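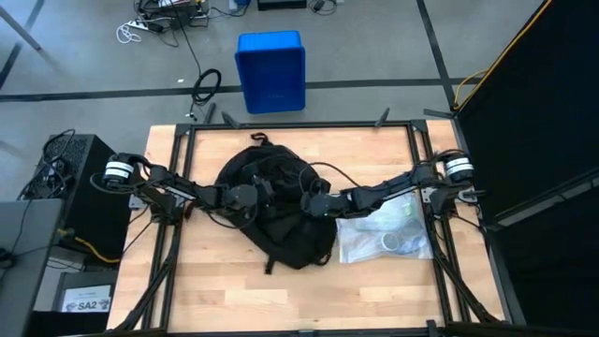

Cusora equipment loan scheme, Ullham
Interim report to the Brindier Fund, period ending April
Prepared by Decha Chuensuk, project lead

1. Summary
The scheme lends camping and walking equipment to households in Ullham that would otherwise have to buy it. The grant agreement set a target of 100 registered households by the end of the second period. Registrations at the close of April stood at 105. Spending is within budget. One milestone, the opening of the second collection point, has moved to the next period.

2. Loans and returns
Demand was highest for rucksacks and sleeping mats. Tents were borrowed less than forecast, and two of the larger models did not go out. Borrowers report that they are too heavy to carry home on the bus. We propose to replace them with smaller models from the existing equipment line, with no change to the total.

At the period end, 38 items were overdue. Reminders were being sent by hand and were often missed. They are now issued by the Karras booking system on the day before the return date, and again two days after it. The effect on late returns will be covered in the next report.

3. Cleaning and storage
Returned items are inspected, cleaned and aired before being entered as available. Small fabric items are kept together in mesh containers so that sets are not split between shelves. The written procedure has been revised to separate inspection from cleaning, as faults were being logged twice. 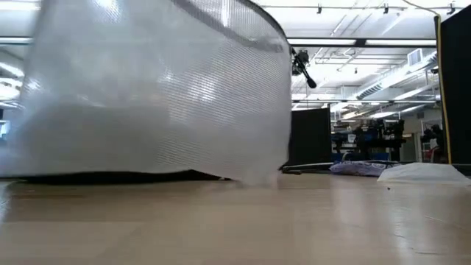 Mesh container with black rim.

Replacement parts remain the slowest item to obtain. Buckles and tent pegs arrive within a week. Pole sections took more than 10 working days on each order placed in the period, and a small stock will be held in future.

4. Budget
Staff costs are as profiled. Equipment is slightly under, owing to the postponed tent purchase. Transport is over, and the difference has been met from contingency. No virement is requested.

5. Second collection point
Heads of terms have been agreed for a room near the station. The lease is delayed by a query over access outside office hours, which is with the landlord's agent.

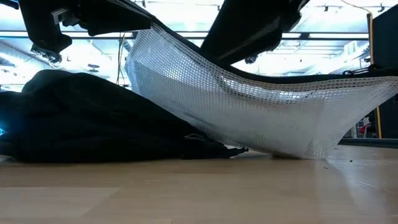
What happens if a borrowed item comes back damaged?

Fair wear is not charged. Where an item needs repair, the scheme meets the cost from the maintenance line, and the household may continue to borrow.

6. Next period
Sign the lease and fit shelving. Purchase the smaller tents. Report overdue items by category, as requested at the last review meeting.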